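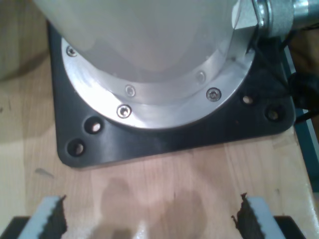 Course Notes > Unit 4: Bolted Joints and Mounting Plates

Reading for this unit: Tanner handout, sections 2 and 3. Bring your own set of hex keys to the lab.

4.1 Why a base joint has two parts

Equipment that has to stand firm on a bench is often fixed in two stages. The machine is screwed to a flange or plate, and the plate is then fastened to the bench. Keeping the two joints separate means you can take the machine off without disturbing the plate – useful when the plate has been carefully lined up with something else.

In the photo the silver ring is an aluminum flange and the black square under it is the mounting plate. The screws on the ring are socket-head screws, with a hexagonal recess for the key. Note that they do not all sit at the same level. Some are on an inner step and some on the outer rim. When you sketch a part like this, draw the step in section or the screw lengths will make no sense.

4.2 Open holes

A plate often has more holes than one job uses. The four open holes you can see in the black plate have no fasteners in them, and light wood shows through. An open hole tells you nothing about whether a joint is complete. Check the drawing for the hole pattern and mark each hole on your sheet as used, spare or unknown.

Pairs of holes set on a diagonal toward a corner are common on square plates. Measure center to center, and take both diagonals. If they differ, measure again before you blame the plate.

4.3 Tightening order

Run every screw in by hand first. Then snug them in a cross pattern, going to the opposite side of the ring each time, and make a second pass in the same order to reach the final torque. Going straight around the ring can pull one side down early and leave the flange slightly tilted.

Do not use a ball-end key for the final pass. Keep cables off the plate while you work. A connector trapped under a flange is an expensive mistake.

4.4 Lab task

Use the Monalis practice plate, part 514, on the Gustumcombe bench. Record:

Plate width: 144 mm on the drawing. Write down what you measure.
Bolt circle diameter: 87 mm on the drawing.
Screw size, length and head type
Flatness of the seating face, checked with a straightedge and feeler gauge

Hand in the sheet at the Plinthorpe lab office, room 117. Unit 5 covers washers and thread inserts – read the first two pages before class.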